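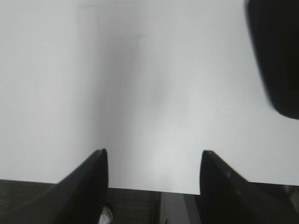
Kudo Two-Finger Cell for Soft Goods: Setup and Care

Supplied by Prelletti, serviced from our workshop in Clumgate
Sheet last changed: August 9, 2018

The Kudo cell is made for work with bags, cases, pouches and other goods that have zippers and do not keep their shape. It comes with the arm, the two-finger gripper with black tapered fingers, the small camera at the wrist, the white work table and the control box. The panels that stand behind the table are ordered separately under the name Vedmont Screen. Many customers put the cell first against an ordinary wall and order the panels later, and this is no problem for us. The table has the holes for them already.

Please read this page before you open the crates. The printed manual is longer and it is the manual that counts for safety, but most of the calls we get are answered by what is written here.

Placing the table

Choose a floor that does not move when people walk by. Level the table with the four feet, first the two at the arm side, then the two others. After this, lock the nuts and check the level again, as the nuts pull the feet a little. The table must not touch a wall or a shelf.

Keep the top white and bare. The wrist camera finds the outline of a dark product by the difference against the table, and tape, pencil marks or a cutting mat will give it false edges. Clean with a damp cloth and a drop of mild soap. Do not polish the top with wax. A shiny spot can look to the camera like a piece of metal, and then the arm will go for it.

The light should be soft and come from more than one side. Ceiling lamps with a milky cover are good. We advise against a single desk lamp, also when it is strong. The gripper throws a shadow on the table and with a soft light this shadow has no hard border, so the software can ignore it.

Panels

Set the Vedmont panels at the far edge of the table, one beside the other, with the side panel turned in at the corner. A thin seam between two panels is allowed. The software learns the seams when you run the background routine, which takes 10 minutes and needs no one at the keyboard. Run it again each time a panel was moved, even when it was put back in the same place.
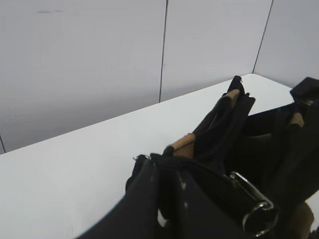 When the panels stand well, tighten the clamps from the bottom up. The clamps are plastic and do not like force. If one breaks, please order the metal type (Clumgate spare parts list, group C), it fits in the same hole.

Mounting and centering the fingers

Switch off the arm and wait until the lamp on the control box is dark. Put the left finger on first. The fingers are not the same part, although they look like mirror images, and each one has a letter on the inner side of the foot. Turn both screws by hand until they stop, then one quarter turn with the key from the tool bag.

Now start the centering program. The arm goes to its rest height, the fingers open, and you will see the two tips in the lower part of the camera picture with a free gap between them. The tips must reach the same height. If one is higher, loosen that finger, push it down into its seat and begin again. Do not correct the difference in the software. It is possible to do so, and the arm will seem to work, but every grip on a thin part will be crooked and the finger wears on one side.

Teaching a zipper

We recommend to teach with the same kind of bag that will be used in the work. A bag with black zipper on black cloth is the hardest case for the camera, so if you have one, take it for the first lesson and the rest will be easier.

Lay the bag so that the pull hangs free and is not under a fold. Drive the arm near by hand mode, slowly, and stop when the pull is in the middle third of the picture. Mark the slider first and the end of the tab after. Loose threads and fabric loops at the rim should not be marked. If the bag has a second zipper, give it its own name in the list, otherwise the program takes the one which is brighter.
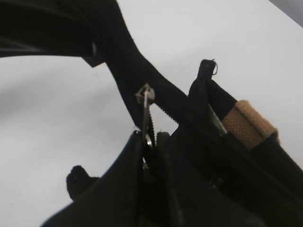

Wrist camera view: black bag with zipper tape raised and metal pull hanging at the center.

For the first 50 grips stay at half speed and keep one hand near the stop button. If the fingers close beside the tab always on the same side, the centering was not done well and you should repeat it. If they miss sometimes left and sometimes right, the bag is moving on the table. Use the flat weights in this case - never tape.

Where a ring is fixed to the tab, there are two ways. You can teach the ring as its own target, or you can teach the tab and let the ring hang. The second way is slower but we prefer it, as a ring turns easily and shows the camera a different shape each time. 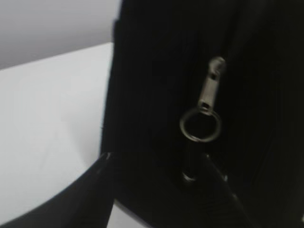 Prelletti Equipment Sheets, No. 36, page 2

Regular care

Every day: wipe the camera window with the dry cloth. Look for threads between the fingers and at the foot of each finger, and take them out with the tweezers. Do not use compressed air near the camera, it pushes dust behind the window.

Every week: check the finger screws with the key. Wipe the fingers, and let them dry before the arm is started. Run the centering program once, even when all seems in order.

Every 300 working hours: change the contact surfaces. Always change both sides together. Clean the old glue with the liquid from the service kit and wait until the smell is gone before the new ones are put on. Afterward the grip force must be set again, beginning from the lowest step.

Once a year, for many customers in October before the busy season, the wrist joint should be opened and greased. This must be done by us or by a person who has our service paper. The arm can be sent to Clumgate without the table and without the control box.

Common faults

Camera picture is gray and weak: the window is dirty, or somebody changed the lamps. Clean first, then run the background routine.

Gripper closes but control box shows "no part": the grip force is set too low for a thin tab. Raise it one step and try again.

Gripper does not open fully: a thread is caught at the foot of a finger. Switch off, take off the finger, clean the seat. Do not pull the fingers apart by hand.

Arm stops over the same place on the table: look for a mark or a shiny spot there. If you find nothing, the cable at the wrist may be too short after the last service. It needs a loose loop as wide as a hand.

Guarantee and parts

The arm and control box have a guarantee of 36 months. Fingers, contact surfaces and panel clamps are wearing parts and are not included. When you order fingers, please give the letter from the foot and the serial number of the gripper, not of the arm. Parts leave Clumgate by ordinary post unless you ask us for a courier.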